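Review: Ivodum 2, Grasp Planning and Episode Review Software

Evaluation summary prepared for the equipment pool at Justholm

Ivodum 2 is a desktop package for teams that record manipulation data with hand-held grippers and later train control policies on it. It imports wrist camera video, estimates the path of the tool, marks objects that could be picked up, and proposes a grasp for each one. Our department used it from October through December alongside Xavier, the in-house scripts it was meant to replace. The license was purchased at the normal price from Dronora, the distributor.

Installation took one afternoon. The importer accepted 1030 episodes without a manual fix to the time stamps, although nine were rejected for missing calibration files. The error message named the file in every case, an improvement on Xavier, which simply stopped.

Most of our test material comes from homes. Patterned cloth, small glossy food items and crowded backgrounds are the conditions under which perception software tends to fail, and the evaluation was weighted toward them.
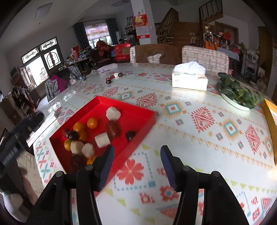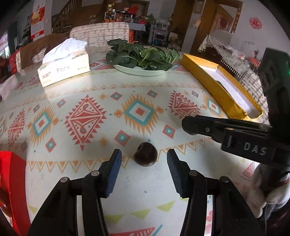
Fruit on a patterned tablecloth, from the household set.

Object proposals were good on fruit with a strong color. Mandarins were outlined cleanly even when one partly hid another. Pale food on a pale surface did less well, and the default settings often merged two neighboring buns into one object. Printed motifs on cloth caused false proposals until the flat-pattern filter was switched on. The filter is off by default and is described only in an appendix to the manual. We recommend that it be turned on before the first import.

The grasp planner is the strongest part of the package. It reads the opening of the fingers from the video and will not propose a grasp wider than the tool allows. For a single small round fruit its suggested approach was close to the one our operators would choose. Lies Peeters, who checked the proposals by hand, reviewed a sample of 100 and asked for changes mainly in the wrist angle — the planner prefers a steep approach where a person would come in low.

Path estimation is adequate. It drifts when the gripper is held still close to the table for a long time, and the smoothing control hides the drift without correcting it. Teams that need exact paths should keep their own tool for this step.

The review screen can play two camera streams side by side, but the streams must be aligned by hand if they did not start together. Labels export to plain text. Undo works only within the current session, and one of our reviewers lost a morning of edits in this way.

Support replied to written questions within one working day. The department will renew the license for labeling and grasp review, and will keep Xavier in service for path estimation until the next release can be tested.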